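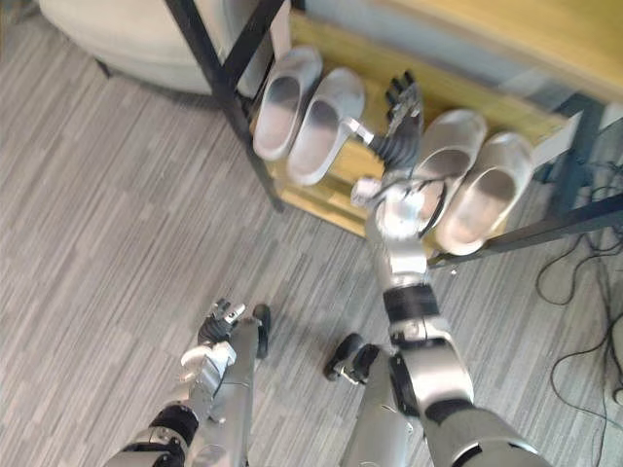

December 22, 2010

Sourdough notes, batch on the Mangubat rye. Pacita, you asked me to write down what I did this time instead of just telling you over the sink, so here goes!

Fed the starter last night with the Derndale white and left it on the shelf by the boiler. It had doubled by breakfast and smelled like green apples (the June one always smelled like nail polish, remember?). Dough was 300 g rye, the rest Derndale, 24 g salt. I held back a splash of the water because the rye was so sticky last time I was scraping it off my watch.

Folded it whenever I walked past. The first couple of folds were hopeless, just porridge, and then by the fourth it held a shape and I got kind of excited and folded it once more than I needed to.

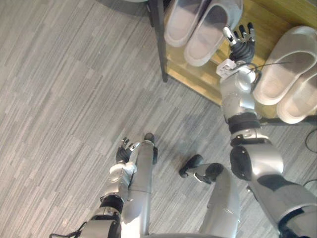 Into the baskets after lunch, one with rice flour and one with plain. The plain one stuck, of course, and lost a strip of skin coming out. Rice flour every time from now on, and I'm writing that on the tub.

Baked both in the Prirkiseck, lid on, then off for color. Crust is darker than the Wosari loaf, crumb is tighter near the bottom. I think I went in too early. Still tasted great with butter, so I'm not too sad.

Next time: longer in the basket, less rye, and slash deeper. Also we're nearly out of salt.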